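Split pea soup and a bag of barley

It has rained here since Thursday and I have gone through most of a ham bone, so I thought I'd write up the pea soup before I forget what I changed this time. I make it every October when the evenings cool off, and every October I have to work it out again from a card with half the amounts missing.

The peas came from the bulk store in Heddale. I like the yellow ones better than the green. They break down more evenly and the colour stays decent on the second day, where green ones go a bit grey. I bought too many, as usual, and a bag of pot barley as well. The barley was from Remard, the mill out on the highway, and it's a bigger grain than the supermarket kind. It needs longer than the packet says.

For the bone, ask at the butcher's counter. Mine still had a fair amount of meat on it. If yours is very bare, buy a small hock too and put it in at the same time.

Don't salt anything until the end. I did last year and we ate it with a lot of bread.

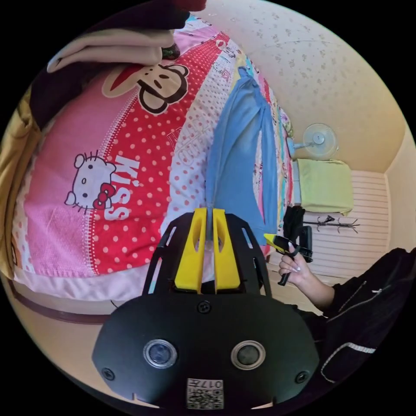 What goes in

One ham bone
500 grams yellow split peas, rinsed
Half a cup of pot barley
2 onions, chopped small
3 carrots
2 sticks of celery, with the leaves
6 cloves of garlic
1700 mL water, plus more from the kettle later
1 bay leaf
A spoonful of cider vinegar
Pepper

How I do it

Cook the onions, carrots and celery in a little oil over medium heat until the onions are soft. I give it ten minutes. Add the garlic and stir it for a minute, then put in the bone, the peas, the bay leaf and the water.

Bring it to the boil and skim off the foam. Turn it down low, put the lid on crooked and leave it for an hour. Stir it now and then, right to the bottom of the pot - peas catch very easily, and once they've burned you will taste it in every bowl.

Put the barley in after the hour. It took 56 minutes on my stove to go tender, and I topped up the pot from the kettle twice. Lift out the bone, let it cool enough to handle, pull off the meat and put that back in. Add the vinegar and plenty of pepper, then taste for salt.

I tried it with smoked paprika and didn't care for it. The ham is smoky enough. A friend puts a potato in hers, and I might do that next time in place of the barley.

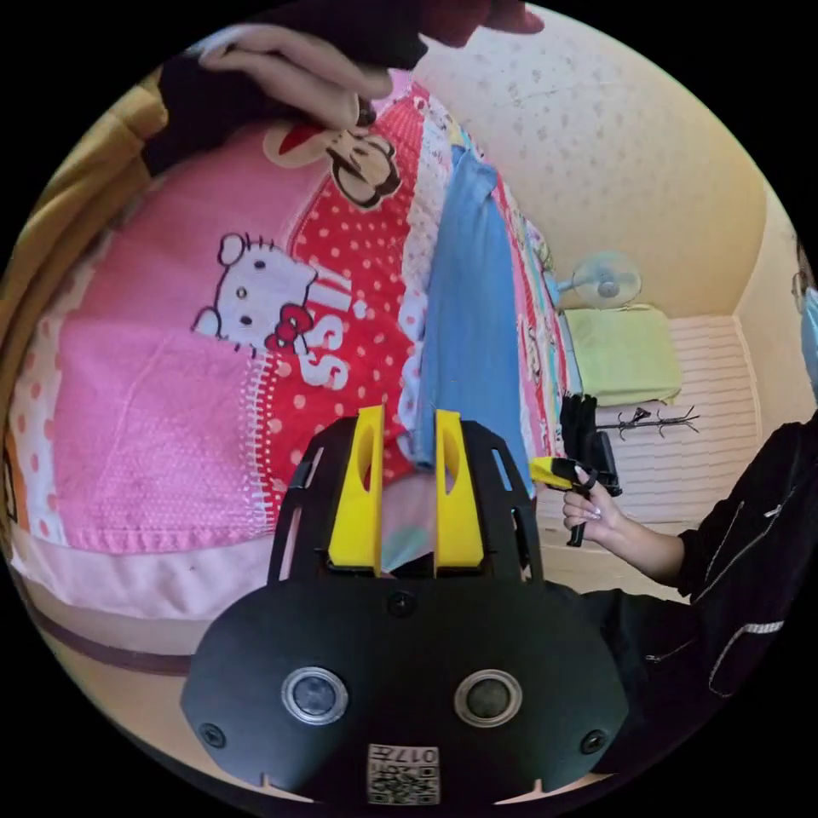

Hello Kitty and polka dots on the patchwork quilt.

Leftovers

It sets nearly solid in the fridge. Loosen it with water in the pot before you heat it, and go slowly. It will keep for three days. I freeze it in flat bags, two servings to a bag, and it thaws quickly in a bowl of cold water.

The flavour is better the day after, so if you're having people over, make it the night before. I serve it with rye toast and mustard. The mustard is the grainy one from Cirnau, and I'm down to the last jar.

Next up will be the oat loaf, if I can get it to stop sinking in the middle. I've tried a hotter oven and a smaller tin, and neither helped. I still have one more flour to try.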